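Wrist maintenance on the towel cell, or what the manual leaves out

I have been looking after the folding cell at Skonda since December, and I still don't believe most of what the sales sheet says about it.
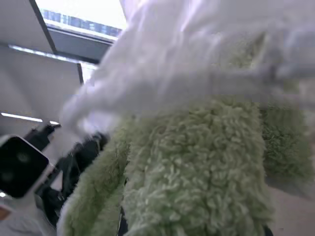

What "maintenance free" means

The sheet has a line saying the wrist is "maintenance free in normal textile use". I'd like to meet whoever wrote that and hand them a shaggy green towel. Loop pile sheds, and it does so most where the gripper pinches it. The fluff then goes wherever there is a gap, and the gaps on this wrist are between the brackets and around the finger joints.

White sheeting is a different nuisance. It hardly sheds at all but it's thin and it flaps, so when the arm swings, a loose corner can drift across the wrist camera. The software takes that for a missed grip and tries again. Rainer Nolte, who did the original install, told me to turn the retries up. I turned them down to 2 and slowed the swing instead, and the cell got through more in a shift. He says that was luck. Maybe it was, but I've left it.

What I do to it

Power off and air off first, and wait for the gauge to drop. The manual says the valve dumps the air straight away. Ours doesn't, and I have the bruise.

Then tweezers. Everyone reaches for the air gun, and I did too for the first few weeks, but all it does is push the fluff further into the joints, where it packs down like felt. Pull out what you can see, move the fingers by hand, pull out what that brings up. After that a soft brush, dry. No spray of any kind near the pads, whatever it says on the tin. I tried the Ferkix stuff that Gerd Brandes swears by and the fingers dropped thin cloth for the rest of the day.

The camera cover gets a lens cloth and nothing else. If the picture still looks milky after that, check the ceiling lights before blaming the camera. With the wrist tipped back it looks straight up at the strips, and the exposure goes all over the place. I lost most of a morning to that one and had already ordered a new cover.

Last, the finger screws. There are 4, and the two nearest the wrist work loose. I put a dab of paint across each head so I can tell at a glance if one has turned. Kerstin Voß thinks the paint is scruffy. She's right, but it has caught a loose screw twice.

The calibration business

Tramden, who sell the support contract, want the wrist recalibrated every time the fingers come off. It takes about 118 minutes with their routine and I'm not convinced it does much. I've compared the numbers before and after, and the difference was smaller than the slop you get from a towel settling on the table. I do it anyway when the fingers have been fully off, so that they can't wriggle out of a claim. For a clean with the fingers on, I skip it.

Sugeng Lumenta asked in the comments last time whether a fabric sleeve over the wrist would save all this. I did try one. It kept the fluff out for 7 shifts, then a seam started rubbing on the cable and I took it off. If someone has a sleeve that leaves the cable alone I'd try it again, but I want to see it after a month of towels, and a brochure photo won't do.

Next job is the air valve. The new one is sitting on my desk and the thread doesn't match.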